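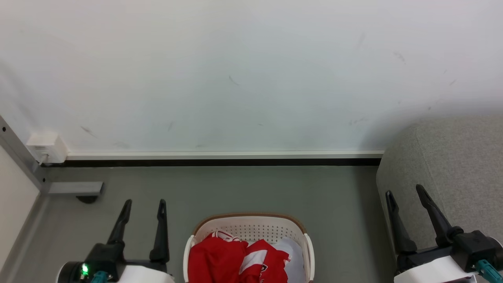 Week 6 handout: Looking hard at a kit before you buy it
Product Evaluation for Small Shops

Okay, so last time we did spec sheets and I promised you we'd do a real one this week. The kit is the Nornik two-arm laundry package, sold in our part of the country through Halstead. You get two arms, a two-finger gripper for each, the head camera, the control box and the Luvel software that runs the thing. I've had it since March and I have opinions, but I want you to form yours first, so please read the whole handout before you come and argue with me.

What the seller says it does

The brochure has one sentence I'd like you to underline: "handles everyday household garments from basket to surface." Everything you'd want to know is hiding in that sentence. Which garments? What kind of basket? Does "surface" mean a table, a bed, a couch? When I called Halstead I got a very friendly person who told me it meant all of those, and then sent me a PDF that only talks about tables. Keep that PDF in mind, it's in your reading pack.

Why laundry is a mean test

Cloth has no fixed shape. If you ask a gripper to pick up a mug, the mug stays a mug the whole way through. A shirt turns into something else the second you touch it, and it turns into something else again on the way up. Two garments in one basket make it worse – you pinch what you think is one sleeve and up come both shirts. So when a vendor shows you a video of one towel on a clean table, enjoy the video, and then ask for two things in a deep basket.

Our test setup is boring on purpose. One basket on the floor, one sofa beside it, plain wall behind. Sugeng Gunawan, who taught this unit before me, liked to say that a cluttered test tells you about the clutter, and I've stuck with his layout.

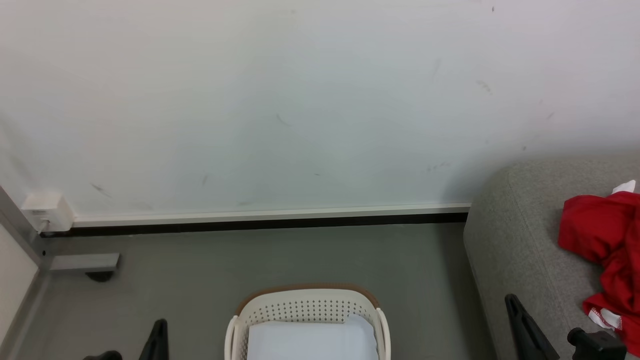

Figure 2. Red garment over the sofa, pale cloth in the basket, one gripper on either side.

How we score it

I use the Pillai sheet (page 11 of the pack). It has 100 points, and the way they're split up surprises people every year! Picking the item up is worth less than you'd think. Most of the points go to what I call the dull stuff: does it let go cleanly, does it leave the other item where it was, does it stop when you tell it to, can a person who has never met it get it running again. Please don't invent your own categories. If you think something's missing, write it in the margin and we'll talk.

When you're scoring from a still, be strict with yourselves. A still tells you where things are. It doesn't tell you how long a move took or how many tries it needed, so leave those boxes blank and fill them from the run log.

The run log has 272 entries, and no, you don't have to read them all. Pick a stretch and read it properly. Look at the column called "operator note" before you look at the column called "result", because the Luvel software marks a run as complete whenever the arms get back to their start position. I went back and forth with their support desk about this for ages. They see it as a feature. I'd call it the biggest thing to know before you sign anything.

Stuff I like, since I've been grumpy

The setup guide is really good, with big drawings and hardly any jargon. The arms are quiet enough that I can teach over them. And the stop button is where your hand goes anyway, which I can't say for the last kit we looked at.

Stuff to ask Halstead before you pay

Is the software a one-time purchase or yearly?
Are gripper fingers sold separately, and how fast do they ship?
Who comes out if an arm fails, and is travel included?
Can we run our own basket and our own clothes at the demo?

That last one matters most to me. If they say yes, bring something with trim on it.

For next week

Write 2 pages, recommending the kit or not, for a small wash-and-fold shop with one owner and no technical staff. Use the Pillai sheet and quote at least one operator note. I don't mind which way you come down, but I'll be looking for where your number came from. Hand it in on paper before class, please – my inbox is a mess.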